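Blocos de cor, segunda caixa

Continuo a arrumar os blocos por cor e forma.

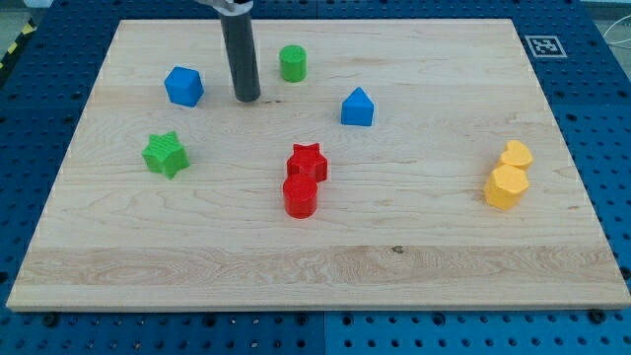 Os cilindros e as estrelas ficam na mesma divisória, sem ordem interna. O coração e o hexágono dão mais trabalho – os cantos prendem no feltro da caixa Clidden, que tem 60 mm de altura útil. Passei a deitá-los.

A tábua levou óleo em novembro. O nó escuro continua lá e não interfere. Falta etiquetar 16 peças e decidir se a cor manda sobre a forma. Por agora, manda.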